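4. Installation de la corde à ventouses Vomevby

Version du 2 novembre 2020. Remplace la feuille agrafée derrière la porte de la salle de bains, dont la moitié basse avait pris l'eau.

Ce chapitre concerne les studios Grandia, où aucun trou n'est autorisé dans le carrelage. Pour les appartements Meireles, qui ont un vrai étendoir fixé au plafond par quelqu'un de compétent, passez directement au chapitre 5.

4.1 Avant de commencer

Vérifiez que la trousse contient :

– les deux ventouses blanches à bouton
– la corde
– les pinces, chacune pendue à sa boucle de cordon
– le chiffon (il y a un chiffon ; s'il n'y en a plus, prenez un torchon et ne dites rien à la lingerie)

La référence à rappeler pour toute pièce perdue est le 764. Le 692 imprimé sur les anciennes trousses correspond à un modèle arrêté, dont les ventouses se tournaient dans l'autre sens. Si vous tombez sur un 692 complet, rapportez-le à l'accueil. On ne mélange pas les deux, malgré la ressemblance.

Remarque : les pinces restent attachées à leur boucle. Leena Peltonen, qui a rédigé la première édition de ce manuel, avait écrit « prière de ne pas détacher les pinces ». La présente édition est moins polie : ne les détachez pas.

4.2 Choisir les deux surfaces

Il faut deux surfaces lisses qui se font face, sans joint sous la ventouse. Conviennent : le carrelage de la douche, la vitre de la fenêtre (côté intérieur), la porte du placard laqué. Ne conviennent pas : le papier peint, le plâtre peint, le bois brut, le crépi du balcon. Le crépi du balcon a été essayé à de nombreuses reprises par des gens très sûrs d'eux.

La corde tendue ne doit pas passer devant :

a) la porte d'entrée
b) la plaque de cuisson
c) l'endroit où vous vous levez la nuit sans allumer

Laissez au moins 102 cm entre la corde et le sol si vous étendez des chemises. Pour des chaussettes, faites comme vous voulez.

ATTENTION. Le miroir de la salle de bains est lisse, plat et bien placé. Il est aussi collé au mur par quatre points d'adhésif. N'y fixez rien.

4.3 Poser les ventouses

1. Nettoyez les deux surfaces avec le chiffon et un peu de produit à vitres. Le savon, même bien rincé, laisse un film.

2. Essuyez, puis laissez sécher 10 minutes. Le manuel d'origine demande une heure, mais nous avons des clients qui partent à midi.

3. Passez le pouce sur le bord de la ventouse pour en retirer les peluches, les cheveux et les miettes. Les miettes sont plus fréquentes qu'on ne l'imagine.

4. Appliquez la ventouse à plat, bouton relevé. Appuyez au centre avec la paume.

5. Sans relâcher la pression, tournez le bouton vers la droite jusqu'à la butée. Il durcit sur le dernier quart de tour. S'il tourne dans le vide, la ventouse n'est pas plaquée : décollez-la et reprenez à l'étape 3.

6. Tirez dessus. Franchement, comme si vous vouliez l'arracher. Il vaut mieux qu'elle cède maintenant qu'à trois heures du matin avec un peignoir mouillé.

7. Recommencez en face, à la même hauteur. À l'œil suffit. Une corde légèrement inclinée sèche aussi bien, à ceci près que toutes les pinces finissent du même côté.

Remarque : par temps froid, la ventouse est raide et prend mal. Tenez-la une minute dans les mains, ou sous le robinet d'eau chaude, auquel cas il faut la sécher ensuite. Ne la posez pas sur le radiateur. L'exemplaire qui sert de cale-porte à la buanderie a été posé sur le radiateur.

4.4 Tendre la corde

1. Accrochez une extrémité à la première ventouse.

2. Traversez la pièce en gardant la corde à la main. Cette étape paraît superflue jusqu'au moment où l'on doit chercher l'autre bout sous le lit.

3. Accrochez la seconde extrémité et reprenez le mou. La corde doit plier un peu quand on y pose la main. Si elle vibre comme une guitare, détendez-la.

4. Attendez quelques minutes avant de charger. Retendez une fois au besoin.

ATTENTION. Cette corde n'est ni une barre de traction, ni une rampe, ni une tringle à rideau, ni un jouet pour le chat. Pas de manteaux, pas de couettes, pas de serviettes de plage gorgées d'eau. Les jeans sont tolérés un par un et bien essorés.

4.5 Étendre

1. Commencez par les pièces les plus lourdes, près des ventouses, et finissez par les légères au milieu. L'ordre contraire donne un hamac.

2. Ouvrez la pince en pressant les deux branches, posez-la à cheval sur le tissu et relâchez. Le ressort fait le reste.

3. Prenez les tee-shirts par l'ourlet du bas. Pris par les épaules, ils gardent deux petites cornes, et il faudra repasser des épaules dans un studio où il n'y a pas de fer.

4. Une pince suffit pour deux chaussettes si vous faites se chevaucher les bords. Les paires y gagnent une chance de rester des paires.

5. Entrouvrez la fenêtre ou lancez l'aération. Les studios sont petits, et une lessive complète rend beaucoup d'eau à la pièce.

Pour la laine et tout ce qui s'allonge : à plat, sur une serviette. La corde a déjà transformé un pull de taille moyenne en robe, et sa propriétaire n'en voulait pas.

4.6 Démonter et ranger

C'est la partie que tout le monde saute, et la raison pour laquelle Zulmira Figueiredo passe ses fins de matinée à défaire des nœuds à l'aiguille à tricoter. Comptez cinq minutes.

1. Retirez tout le linge. Oui, aussi la chaussette du fond.

2. Décrochez la corde des deux côtés avant de toucher aux boutons. Une ventouse qui se libère sous tension part plus vite que prévu, en général vers le visage.

3. Tournez chaque bouton vers la gauche, puis soulevez le bord de la ventouse avec l'ongle pour laisser entrer l'air. N'utilisez ni couteau ni carte de crédit, et surtout pas la carte magnétique de la chambre.

4. Étalez les pièces sur le lit fait, bien à plat. Sur un drap imprimé on perd facilement de vue une petite pièce claire ; les pinces vertes, elles, se retrouvent sans peine. Démêlez les boucles de cordon une à une, en laissant chaque pince au bout de la sienne, et posez les ventouses sur leur base, bouton vers le haut.

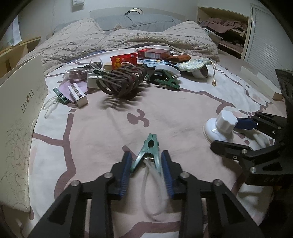 5. Séchez la corde avec le chiffon sur toute sa longueur, puis enroulez-la autour de la main, sans serrer. Pas autour du coude : on obtient un écheveau trop grand pour la trousse, et l'on finit par le tasser du poing.

6. Rangez dans l'ordre : la corde au fond, les pinces dessus, les ventouses en dernier. Fermez la trousse et remettez-la sur l'étagère haute du placard.

4.7 Entretien

Après une dizaine d'usages, lavez les ventouses à l'eau tiède et laissez-les sécher à l'air libre. Pas de lave-vaisselle, pas d'eau de Javel, pas d'huile pour « redonner de la souplesse ». L'huile redonne en effet de la souplesse, après quoi la ventouse ne tient plus à rien.

Les cordons se passent à l'éponge. S'ils jaunissent, c'est laid et sans conséquence. S'ils s'effilochent, demandez un remplacement.

Une pince dont le ressort a sauté peut se remonter si l'on a de bons doigts et de la patience. À défaut, mettez-la dans l'enveloppe « pièces » de l'accueil. Elle rejoindra celles que l'on remontera un jour.

4.8 En cas de problème

La ventouse tombe au bout de quelques minutes.
Surface grasse ou humide, ou joint de carrelage sous le bord. Déplacez-la d'un demi-carreau et refaites 4.3 depuis le début. Si elle retombe, essayez la vitre.

La ventouse tombe toujours au milieu de la nuit.
Trop de poids, ou refroidissement de la vitre. Étendez moins, ou étendez côté douche.

Le bouton ne tourne plus.
Ne forcez pas avec une pince multiprise. Appuyez fort sur le centre de la ventouse pour soulager le mécanisme, puis tournez à la main.

Il reste un rond sur la vitre.
Produit à vitres, chiffon. Le rond part. Celui de la porte du placard part un peu moins bien ; il figure déjà sur l'état des lieux et ne vous sera pas facturé.

Il manque une pince.
Regardez dans la manche du dernier vêtement décroché, puis dans la valise. Les pinces voyagent beaucoup : l'une d'elles nous est revenue par la poste en avril, affranchie au tarif lettre, avec un mot d'excuse.

La corde est trop courte.
Les surfaces sont trop éloignées. Il n'existe pas de rallonge. Le lacet de chaussure n'en est pas une.

4.9 Pièces de rechange

Les demandes se font à l'accueil, ou par le casier Arnudano au rez-de-chaussée en dehors des heures d'ouverture. Notez sur le papier le numéro du studio, la référence 764 et la pièce voulue. « Le truc blanc » désigne à peu près tout le contenu de la trousse, merci de préciser.

Les trousses incomplètes ne sont pas échangées entre voisins de palier. Suite au chapitre 5, Étendoir de plafond Meireles.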